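Pre-match ground inspection – Alura Park, main pitch
Feb 25, 2019
Inspected by: Jörg Ruppert

Goalposts and anchors – OK. Nets re-tied at the north end.
Playing surface – Pass. Divots filled in both penalty areas.
Corner flags – One pole cracked. Replace before kickoff. 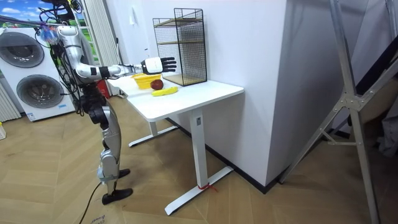
Perimeter boards – Fail. The Givum board behind the south goal has a sharp corner at knee height. Pad it or take it down.
Floodlights – 24 checked, all working.
Standing terrace – Capacity 2000. Handrail loose at gate 11, barrier tape up for now.
First aid room – Stretcher in place, ice packs low. 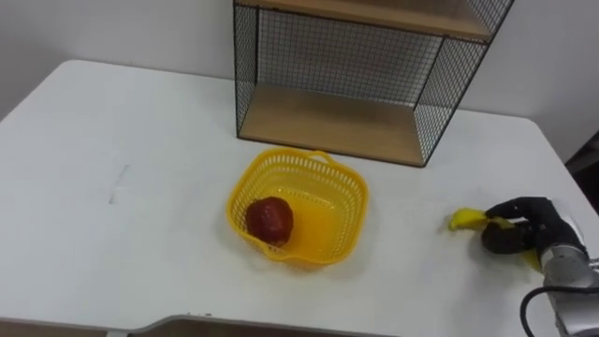 Gebhard Hofstetter: Tape won't hold at gate 11 with the away supporters coming through. I'd keep it locked and send them round by the car park until the rail is bolted.

Agreed – gate stays locked. Recheck rail and south board the morning of the match.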